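6. Setting up the fold planner in Rernel

Complete section 5 (arm calibration) before you start. Both arms must be powered and shown as Idle in the Kerslake console.

6.1 Define the work area

1. Open Planner > Work area and select the fixed camera.
2. Lay one folded garment flat on the table between the two grippers.
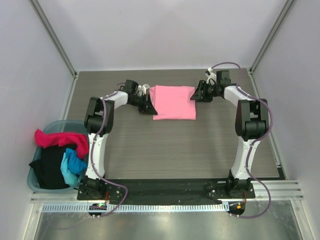
3. Drag the four corner handles to the edges of the table top. Leave the basket outside the outline, or the planner will treat the clothes in it as pick targets.
4. Press Save. The outline is stored under the current cell name.

Caution: Keep hands out of the enclosure while the console shows Live. Stop in the console halts planning only. Use the emergency stop to halt the arms.

6.2 Check the grasp view

1. Switch the view to the wrist camera.
2. Set Grasp threshold to 57. Lower values accept grasps on loose folds.
3. Run Single pick. The fingertips should close on a corner of the cloth, with creases running down to the grip.
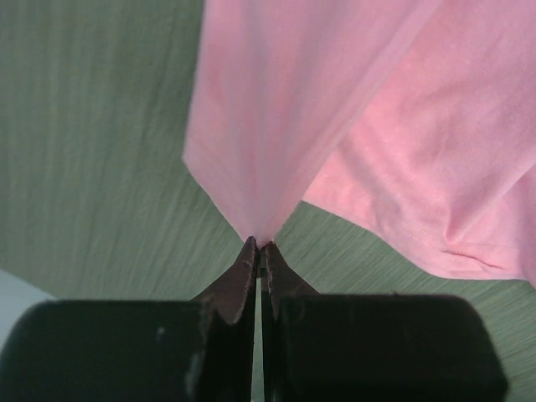
6.3 Save the profile

1. Choose Profile > Save as and enter a name of up to nine characters.
2. Restart the planner service.

Note: Profiles made in Gela 2 must be converted first. See section 9.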